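3.2 Bench surfaces and the placement of sample racks

The second part of the survey dealt with the surfaces on which samples were handled between collection and storage. Water from the Mendalora catchment was brought to the field laboratory at Elia on the afternoon of collection and divided into small volumes before freezing. Over the whole period 2,308 portions were prepared, of which 446 came from the upper springs and the remainder from the irrigation channels and the two village cisterns. Each portion was given a position in a rack, and the position, together with the rack number, was the only label carried forward to the storage list.

This practice follows Antoniadis, who argued that written labels on very small vessels are a more common source of error than the loss of a position record. It does, however, place a heavy demand on the way racks are set down. A rack turned end to end will give a complete and plausible set of wrong positions. In the first season racks were placed directly on the bench top, and two of them were later found to have been read from the wrong corner. Both were excluded from the analysis of nitrate, although the conductivity values had been taken beforehand and were kept.

From the second season onwards racks were kept in fitted holders, and the holders were always set down in the same direction. Figure 4 shows the general form of the parts concerned.

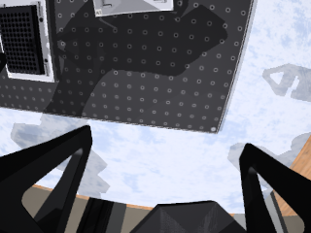

Figure 4. Rendered view of a perforated board on a white tabletop, with a black rack of small wells in a white holder.

The change had a small cost in time. Filling a rack took longer in the second season than in the first, mainly on Thursday afternoons, when samples from the Liapis and Amari channels arrived together. We did not attempt to separate the effect of the holders from that of the larger load. No further racks were excluded for errors of orientation.

3.3 Storage and thawing

Portions were frozen on the day of collection and held for no more than 28 days. Those intended for nitrate and phosphate were thawed overnight in a refrigerator and brought to room temperature on the bench for one hour before reading. Portions from the cisterns were passed through a fine filter a second time, as the first thawing often left a thin deposit — mostly carbonate, judging by its reaction with dilute acid. The deposit was not weighed.

One portion in every 10 was read twice, the second reading being made by a different person without sight of the first. Where the two readings differed by more than the stated limit of the method, the spare portion from the same bottle was thawed and the median of the three values was used. Spare portions were not available for the August samples from Amari, where the channel was almost dry and the bottles could only be partly filled. For these the mean of the two readings is given, and the values are marked in Table 5.

Samples from the upper springs showed little difference between repeated readings. The channel samples were more variable, and the spread was greatest downstream of the Liapis sluice, where fine sediment passed the first filter. We return to this point in Section 5, where the channel results are compared with the rainfall record.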